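Fladmont Institute, Household Operations
Unit 2: Bed Making and Linen Care
Handout for Thursday's practical. Unit coordinator: Romana Urban

2.1 Assessing the bed

Before any linen is handled, students shall look over the whole bed and record its condition on the Melis worksheet. A fitted sheet that is creased across its surface is to be noted as such, even where it is otherwise clean. Items lying on top are recorded by colour and general type.

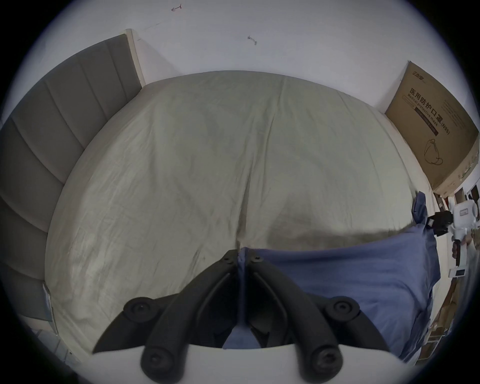
Loose items are dealt with first. Smoothing a sheet under a blanket or garment only moves the creases elsewhere, and the work must then be repeated. Cartons stored against the wall stay where they are unless they block access to the mattress.

2.2 Lifting and folding the top layer

Take hold of the fabric at a fold or corner and draw it clear of the mattress. Large pieces are folded in half lengthwise, then in half again. Avoid dragging cloth along an upholstered headboard.
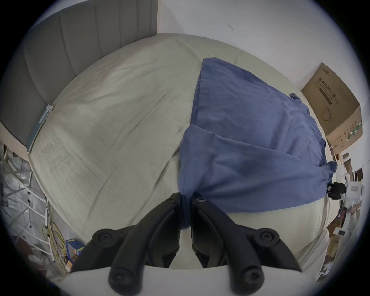 Once the top layer has been set aside, tension the sheet from the headboard end and work toward the foot. Tuck the sides last. Students are allowed up to 11 minutes for the full sequence.

Reading: Lernudier course reader, page 77.
Worksheets are due at the start of the next practical.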